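House rules for doors

I wrote four rules for door tasks last July and was very pleased with myself. They fit on one page. Rawiri Doolan printed them out, stuck them over the kettle, and then broke rule two before his tea was cool.

The rules now run to 34 lines. I'm not proud of that, but every line has a bug report behind it. We do all of this in simulation, in a set of rooms we call Flendthorpe, and a simulated robot is very good at doing what you said.

Take the rule on contact. My first version was "don't push on anything you weren't asked to push on." Fine words. Then you get in close, with cabinet trim on one side, tile on the other and a long gray plank running right down to the fingers, and you have to say what counts as pushing.

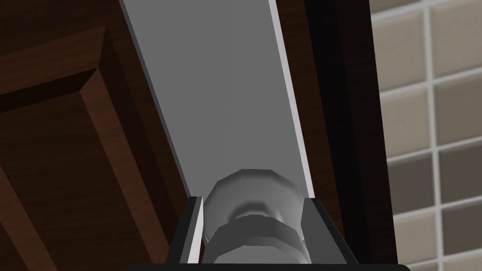

Rawiri's view is that any touch should be logged and let the reviewer sort it out. I went along with that for a week and got 183 log entries from one afternoon, most of them the software equivalent of a sleeve brushing a wall. So now we have a limit on force and a limit on time, and you have to go over both before it's a fault. He still thinks I'm soft.

The rule I'd fight for is the pause. Before the gripper closes on a handle, everything stops, and the run has to state which arm is working and where the other one is. People hate it. It makes the demos look like the robot has forgotten why it came into the room – a feeling I know well. But the idle arm is the one that gets you. You're watching the fingers near the lever, and meanwhile the spare arm is up by the window with no orders at all. Ours must now have a parking spot written into the plan, even if the spot is "where it already is."

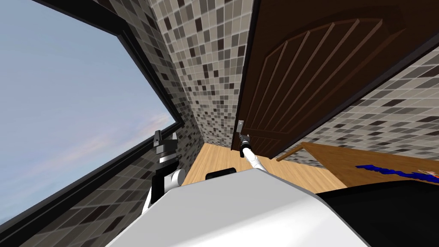 What I'd still change

The rule about tilted views is a mess. It says to check directions against the room and not the camera, which sounds clear until two people have to agree on which way is left. I've rewritten it more than 15 times. Rawiri has offered to have a go, and the kettle copy already has his notes on it in green pen.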